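The founder of Wolleo wants me to believe that a wool cap can last 20 winters. I asked how she could know, given that the company sold its first one in November.

"We know the yarn," she said. "The yarn is old. The company is new."

That was the pattern of our Friday talk. Wolleo sells caps by mail and promises free mending for life, and I kept asking whose life. "The cap's," she said, then changed it to the owner's, then said the wording was being looked at.

She does have numbers. Of 748 caps sold, 74 have come back for mending. I said that sounded like a lot for a first winter. She called it "a sign of trust."

Most were split seams, she told me, and the mending is sent out to a shop called Fliduvel. Who pays when there are 800 a year? "We'll grow into it," she said. I wrote that down twice.

She would not say what a repair costs her - only that it is "less than you'd think."
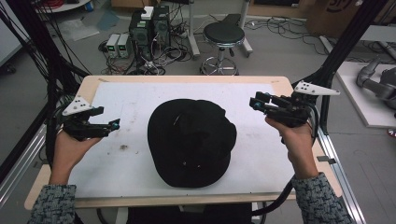
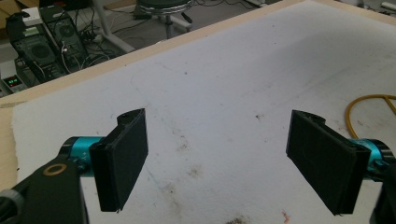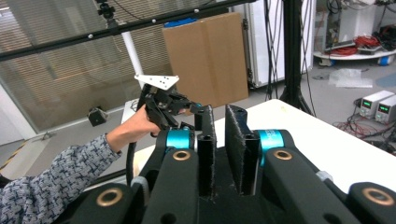 Deligiannis wrote in after an early version of this ran, to say that a cap sent off for a split seam was back in nine days, mended well, and that the return postage was not free.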